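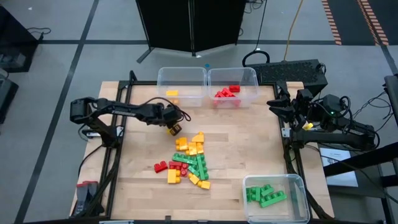 Sorting bricks by colour on the Solberg table, with two arms and three clear bins.

Review: Solberg two-arm table, from the view of the person who pays

I do the equipment budget for our training workshop in Harkville. In June we bought the Solberg set: wooden work table, black metal frame, two arms with grippers and the mounting brackets. I write mostly on the costs, as the other reviews I found speak only of speed.

The arms themselves are good value. They clamp to the side rails, so Ekene Odukoya could move one of them along the rail without drilling. For the beginners we use toy bricks in red, yellow and green, and this is a fair task to judge a gripper with. A long brick lying across another one is much harder than it looks. Bricks are cheap also, and I did not need to ask for a signature.

What I missed in my plan was everything around the table. The quotation from Breltau did not include longer cables, and we paid 278 pounds for these. The bins were 13 pounds. Please look well at the floor space too. The right arm, when it is folded back, goes out past the table, and the cables need their own place on the floor. I had measured only the table top, so we had to move a cabinet on the Thursday of delivery.

The service contract is 887 pounds for one year. Modupe Bassey from our Sastville branch advised me to take it only for the grippers, at 200 pounds, and I followed her.

Good: solid table, simple mounting, clear manual.
Less good: short cables, slow answers from the seller.

I would buy it again, but with a bigger line for accessories.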